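Podley's community lunch is back, and the bowls are out again

The Podley community lunch has reopened in its new home on Hiltier Lane, and what a return it was! The doors opened at noon and the queue ran past the bus shelter, with plenty of people carrying pans of their own cooking under tea towels. By the end of the afternoon the kitchen had served 604 meals, the most in the lunch's history, and there was still a bit of plum crumble left for the washers-up.

Regulars will remember the old hall, with its two hot plates and the door that stuck every winter. It closed last March when the roof went, and for months the lunch lived on as a soup stall outside the library. The soup was lovely (the leek and barley especially), but you can't linger over soup in a headwind. The new place used to be a carpet showroom, so it is wide, bright and gloriously warm, and there is room for 80 people to sit down at once.

The menu on opening day was a proper mix. There was a bean stew with smoked paprika, a big tray of roast carrots with cumin, a rice dish from the Olivares bakery next door, and flatbreads that came out of the oven so fast they were still puffed up when they reached the tables. Olivares has agreed to send over its unsold loaves every evening, too, and these will be turned into bread pudding, croutons and (we are told) a very good savoury crumble topping for leeks.

Paying works just as it did before. You put what you like in the tin, or nothing at all, and you sit wherever there's a chair. The long tables have come over from the old hall and look even better with a bit of daylight on them. Somebody has sanded out the worst of the scratches but left the chessboard that was carved into the end of one of them, and it was in use within ten minutes of opening.

The biggest change is in the crockery. The lunch has said goodbye to paper plates for good, after an appeal for spare bowls and mugs brought in far more than the shelves could hold. Nothing matches and it looks wonderful. People were swapping at the table to get the one they fancied, and a few spotted pieces that had come out of their own cupboards. If you gave something, do go and look for it. Chipped pieces have been put aside for the herb garden, where they'll hold thyme, chives and mint on the back step.

Also new is the Mekivetti corner, a shelf of jars and packets that anyone can take from or add to. It began with one cook's habit of sharing out her pickled cabbage and has grown into a full larder of spices, dried beans and homemade chutney, with recipe cards tucked in between. The card for green tomato chutney had to be copied out again before the first sitting was over.

There's more on the way. Cooking sessions begin next month, starting with soups and flatbreads, and each will take up to five people so that everybody gets a turn at the stove. A children's table with smaller portions and earlier serving is planned for the school holidays. The kitchen would also love to hear from anyone with a glut of apples, a spare stockpot or a good recipe for swede, a vegetable it expects to see a great deal of this winter.

Lunch is served from noon until 2, and there's no need to book. Come hungry, bring a friend, and try the crumble if there is any left.
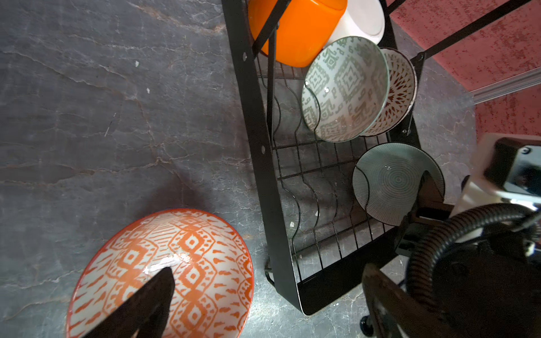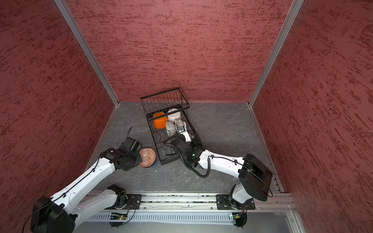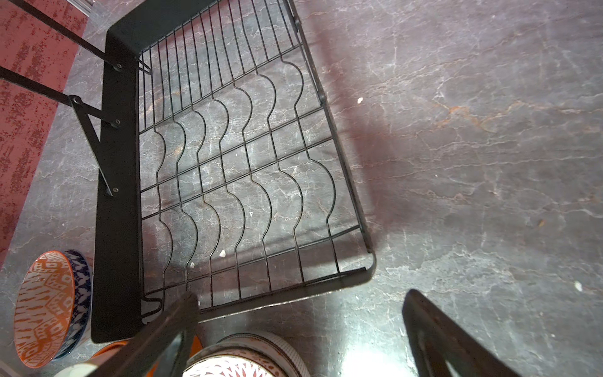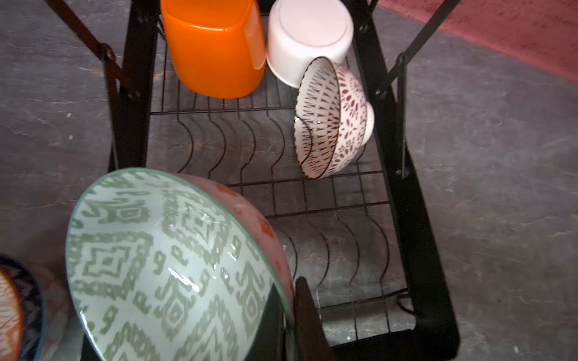

Black wire dish racks, with bowls in the first and second pictures and mugs and bowls in the last.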